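Can a robot arm put the toys away yet?

Reading time: 4 minutes

Gudrun Ehlers

I run the toy library at Jakergate. We lend out toys and play kits to families, and everything that comes back gets tipped into tubs, sorted by kind, checked and put on the shelf. At the moment that's two of us from 4 in the afternoon until we're done, and in June it is worse because everyone returns things before the holidays. We have 1,680 items on the books. Plush, plastic cups and plates from the kitchen sets, dinosaurs, trains, puzzles, the lot.

My brother-in-law works in a factory and says they have arms there that pick parts out of a bin all day without anybody touching them. He reckons sorting toys would be easy by comparison. I have seen the videos too, where a robot folds a towel or clears a bench, and I can't tell which of them are sped up.

So what I want to know is whether a machine can do this job yet. I don't need it to check for missing pieces or wash anything. Just take one toy at a time out of a mixed tub and put it in the right one. If the answer is no, is it two years away or twenty? I have to put in a grant application and would like to know if it's worth a line.

Rosalía Urquijo

Short version: parts of it, yes. The whole job at a price a toy library can pay, no.

I spent four years setting up picking cells at Mühlbauer, mostly for moulded fittings. Your brother-in-law is right about the factory, but look at what's in the bin there. Every part is the same. The arm has a model of that one part, the gripper was made for that one part, and the lighting doesn't change. When we swapped to a different fitting it took most of a day to get the cell running properly again, and that was with people who knew it well.

A tub of returned toys is a different sort of problem. From hardest to easiest I would put it like this.

Plush is awkward. It has no fixed shape, so the software can't match it against anything. On the other hand it's forgiving. A two-finger gripper can grab a fold nearly anywhere and it will often come up. The trouble is knowing whether you have hold of one toy or two, and whether you've got the toy or just its ear.

Cups are easy standing up and annoying lying down. A tapered cup on its side wants to roll when a finger touches it, and shiny plastic can confuse a depth camera. Suction works on some of them, if you can find a flat enough patch.

Hard plastic animals are in between. They have legs and tails sticking out, which gives you something to grip, but they also hook onto whatever is next to them.

Then there's the bottom of the tub. The last few items end up along the walls and in the corners, and a big wrist with hoses on it can't always get down there at a useful angle. People never think about this because a hand just goes in.

On cost, the arm is the cheap surprise. You can get a used industrial one for less than you'd expect. The gripper, camera, guarding, bench, wiring and the person who makes it all work are where the money goes. You also can't have an arm of that kind running beside volunteers and toddlers without a fence or a proper safety assessment.

As for years, I won't guess. The general picking work has come a long way since I left -- they no longer need a model of every object, which was the big wall in my day. Speed and reliability are what's lagging. If it drops or misses one in ten, somebody has to stand there, and then you may as well have that person sort the toys.

Kristýna Hájek

just get the kids to do it. ours sort 80 toys in the time it takes me to make a tea, sticker on each tub with a picture on it

Wakana Hirano

I agree with most of what Rosalía wrote. One thing to add for the grant: leave the robot out and ask for a sorting table with a raised edge, at standing height, with the tubs slotted in along the back. We did that at Collum and it took most of the bending out of the job. Ours was built from stock aluminium profile and a sheet of ply, and it has been moved twice without trouble.

If you still want the robot line in there, try writing to a university lab and offering them your retired toys. Mixed household things are exactly what they practise on, and you might get a visit out of it. They won't do your returns for you, though.

I've put a picture at the bottom so you can see the kind of task they set. Three objects and plenty of space, so it's a long way from a full returns tub.

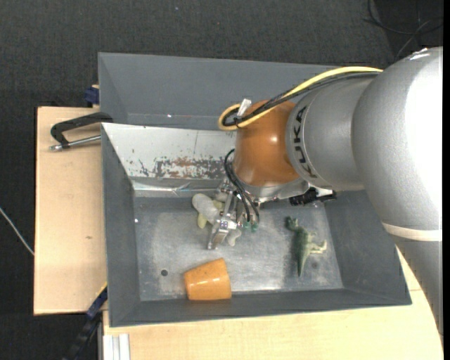 KUKA arm with its gripper down in a grey bin: a plush toy, an orange cup on its side and a green dinosaur.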